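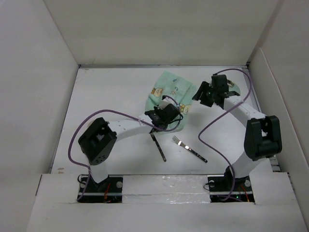

Home | Stories | Archive | Authors | Subscribe

This site uses cookies to remember your reading position. Accept / Settings

The Cloth Standard

The procedure for folding a cloth at Westerberg ran to 45 pages. Edit Pintér had written 44 of them. The remaining page was the cover, which belonged to the Kurkton office and carried the revision date, December 2022.

Section 3 covered green cloths. A green cloth was to be laid on the white table with its label down and its long side parallel to the rear seam. It was to be smoothed from the center outward. It was then folded once across the long side, turned, and folded again. Deviation at the corners was to be recorded in millimeters.

Tuncay Sarıgül arrived from Prakum in February to audit the section. He brought a steel ruler and a change of shoes. He read all 45 pages standing up, then asked for a cloth.

"Which color?" said Edit.

"Section 3."

She took one from the drawer and laid it down. He folded it in four seconds and measured the corners. Two millimeters on the left, none on the right.

"You didn't smooth it," she said.

"I smoothed it."

"From the side. The text says from the center."

He opened the cloth and started again from the center. A ridge formed near the hem and would not go down. He pressed it with his palm, then with the ruler. When he folded the cloth, the left corner was out by five.

Edit wrote down five.

"The procedure makes it worse," he said.

"The procedure makes it the same every time. Do another."

He did another. Five. He did six more before lunch, and each one came out at five on the left. The ridge appeared in the same place, one hand's width from the hem. In the afternoon he turned the cloth around, and the ridge turned with it.

"It's in the weave," he said.

"Bovum changed the loom in the spring. I wrote to them." She pulled a folder from the shelf. The log inside had 2,547 entries, all in her handwriting. The first 200 said two. After that they all said five.

Tuncay read down the column to the end -- it took him most of an hour -- and then asked what Bovum had answered.

"They asked which way I was smoothing."

He sat down, uncapped his pen and turned to Section 3. Under Findings he wrote: none. He looked at the word for a while, then crossed it out and asked her for the address of the mill.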